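Rule 11 at Pumemov – no grip closes till the other hand is parked. Davangate wrote it, everybody skipped it. Take 70 got thrown out for that. Then 18 more.

Muthu Chowdary had the rules taped inside his locker and could say them asleep. Fingers open on approach. Come in level. Pause over the table, one breath. If you rush, you mark it yourself, bad take, no arguing.

He'd rushed. He knew it. Past 4 a.m., shoulders gone, over 1574 takes in the log and the log didnt care who was tired.

So again. Left hand low. Right hand up, next to the clear organizer, the little round capsule with the red and yellow in it. Breathe.

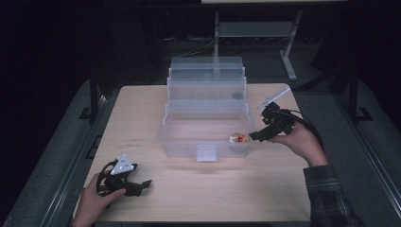
Parsa wanted to know who checks the ones that get marked good. Muthu kept his hands still.

"We do," he said. "Thats rule 12."

There was no rule 12. He wrote it in teh margin before he went home.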